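The Last Chore

My grandmother folded sheets with a neighbor, each of them holding two corners and walking toward the other. I thought about this often in November, when I began to ask people who build robots for the home a very simple thing. When will one of them do my laundry?

I expected a date. What I got was a long list of conditions. The robot can do it if the shirt is already flat. It can do it if the lamp is always in the same place. Océane Hiebert, who leads the household work at Lostum, told me that her system folds a T-shirt correctly 78 times out of 100 on the laboratory table. Then she asked me to write also that the table is black, the shirts are of one size and the sleeves are spread by a person before the start.

"On a bed it is another sport," she said. "The bed is soft and the shirt is soft. You push one and the other moves."

For this reason much of the work is done by people at the moment. A person takes a gripper in each hand and does the chore with them, in an ordinary room, many times. The movements are recorded, and the machine is trained on them later.
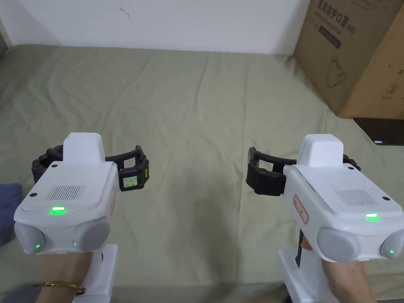
Why is cloth so much harder for a machine than a box or a bottle? A box keeps its shape when you lift it, so the machine can plan the whole movement before it begins, but a shirt takes a new shape each time it is touched and the plan is already old.

Factories met the same problem long ago and mostly walked around it. At Tomeo, a plant which makes covers for chairs, robots carry the rolls, move the pallets and close the cartons. The cloth itself still goes under the needle by hand. Macarena Paredes, the production manager, showed me an arm which was bought to pick single pieces from a pile. It took two pieces so often that the workers gave it back its old job, lifting cartons.

She is not against the machines. She has ordered another arm for the packing line, and she speaks of it with real affection. But she has learned to ask the seller to bring his robot to her floor and to run it with her fabric, for a full shift – and some sellers do not call again after that. 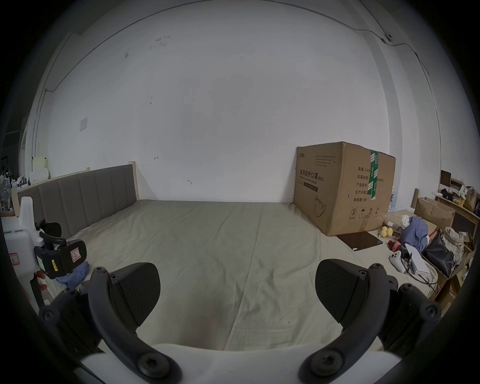 The home is in one way more difficult than her floor, for there is no production manager. In a plant somebody decides where each thing will stand, and paints a yellow line around it. In a bedroom the things stand where they were left. Hiebert's group has therefore stopped cleaning up the rooms before they record. In the first year they did it, and the robot learned to work in rooms where no one lives.

Her group now has 2000 recordings of folding. She would like to have many more, from many more homes. When I asked what a person learns from doing this work, she laughed and said patience. Two fingers on each side is very little. You can't smooth a wrinkle with the palm, and you can't hold the collar under your chin as my grandmother did. You take a corner, you bring it over, you let go, and you look for the next one.
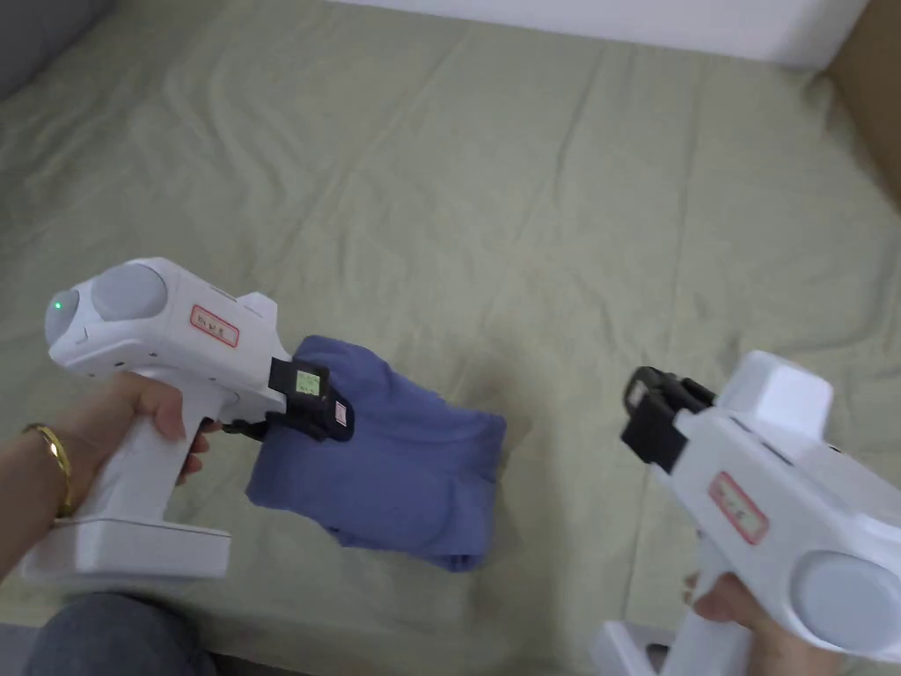 Folding with a gripper in each hand: one holds a corner of the garment, the other is open.

Manalastas, a smaller company, has chosen a narrower way. Its machine folds only towels, and it is rented to hotels. I watched it for an hour. It needed 90 seconds for a towel, and the woman who fed it was folding a second pile herself while she waited. Her pile was the taller one. The hotel keeps the machine all the same, for the night hours, when it is hard to find staff.

I asked Hiebert at the end whether she has a robot at home. She has an Ornier vacuum cleaner, which gets caught on the fringe of the carpet, and she folds her own shirts on the kitchen table.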